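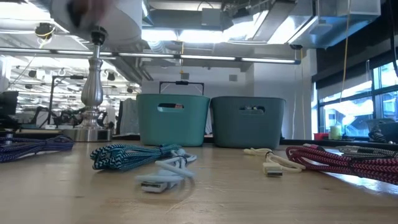
Home | Token Watch | Letters | Archive | Subscribe

July
By Fitriani Lumenta
2 min read

Korari wants your staking deposit, and it wants it before the audit

Korari opened registrations for its new staking pool this month, and my inbox has been full of readers asking whether to get in early. The pitch is a fixed 8 per cent, paid in Korari's own token, with a minimum deposit of 600 tokens and a lock-up of 100 days.

I read the white paper twice. It spends eleven pages on governance and a paragraph and a half on where the 8 per cent comes from. As far as I can make out, it comes from a reserve the founders set aside at launch. So you hand over your tokens, they pay you in more of the same tokens, and everyone hopes the price holds up while the supply grows. Maybe it will. I'd like to see somebody show their working.

Then there's the audit. The registration page carries a badge saying "Audited by Arabzadeh". I wrote to Arabzadeh, who replied that they had looked at the original token contract and had not been sent the staking contract. Those are two separate pieces of code, and the second one is where your money would be sitting. When I put this to Korari, a spokesperson, Velimir Nikolaidis, said the review was "scheduled" and the badge "reflects our ongoing relationship". The badge was still up at 4 pm when I finished writing.

Readers with long memories will recall Balier, which ran a similar offer with a shorter lock-up. Withdrawals there were paused for maintenance and stayed paused for 50 days. People did get their tokens back, worth a good deal less than when they went in.

A few things I'd want answered before signing anything:

- Who holds the admin keys, and can one person change the lock-up after you've deposited?
- What happens to the rate if the reserve runs dry?
- Is there an early exit, and what's the penalty? The paper says "a modest fee" and leaves it there.

Pollau, the wallet most of you use, has added a Korari button to its home screen. I wouldn't read that as an endorsement. Pollau's own listing page says partners pay for placement, in grey type near the bottom.

I've asked Korari for the staking contract's address and will print it if it arrives.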